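Small kitchens, shared tables – speaker notes
Suryani Osman, Wednesday session

Start once the door is shut. Thank Leif Bjarnason for the room.

First point: the table does most of the work in a small kitchen. People eat at it, chop on it and park the appliances on it. When it gets crowded, cooking stops and the takeaways start. Ask who has eaten standing up this week. Wait for hands.

Second point: a cloth is fine under a cooking pot if it lies flat. Smooth out creases before the pot goes on. Keep the handle turned in from the edge and the lead away from the side where people walk.

Cartons next. Stacked against a wall they take up little floor, but they tend to stay for months. Write the contents on the side that faces out. Open one a week, bottom one included.

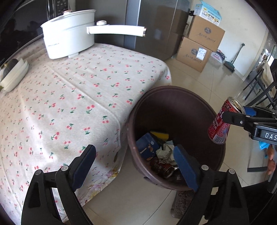

How often should the cloth be washed? Once a week for most households, and the same day if anything greasy is spilt on it. Wipe-clean ones need a damp cloth after every meal.

Bin: stand it near the end of the table where the peeling gets done – scraps go straight in. Leave room for the fridge door to open fully. Eyvindur will ask about lids. Say either is fine if it is emptied daily.

Bowls: stack only what gets used in a day. The rest go in a cupboard.

Hand out the 3 sheets. Break for tea, then Esben Hviid on fridges.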